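Five Hundred Examples of What?

Every pitch I hear about robot learning leads with a number. Octavian Vasiliu at Plorley told me his team had gathered 500 demonstrations in simulation, and he said it the way people tell you the square footage of a house. I asked how many differed from one another in a way that mattered. He promised to get back to me. That was in March.

I don't object to simulated examples. They cost little, and a gripper that exists only in software never needs a new finger pad. My trouble is with what gets called variety.
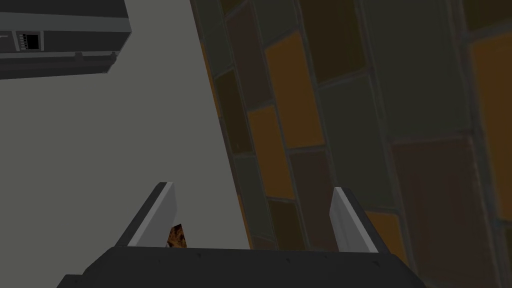
Change the colors on a wall and you have a new example, on paper. The motion may be the same one with fresh paint behind it. Viorica Munteanu went through a batch of 38 runs for Bostisent and threw out 30 as near copies. Her manager was upset about the total. I would have been upset about the other eight - two of them were failed grasps labeled as good ones.

More data does help, up to a point, and I've seen the charts. I'd still like one team to publish its discards next to its headline count, with the reason for each. Liviu Filip says no customer would read that. Maybe so, but I'd read it before I paid for anything.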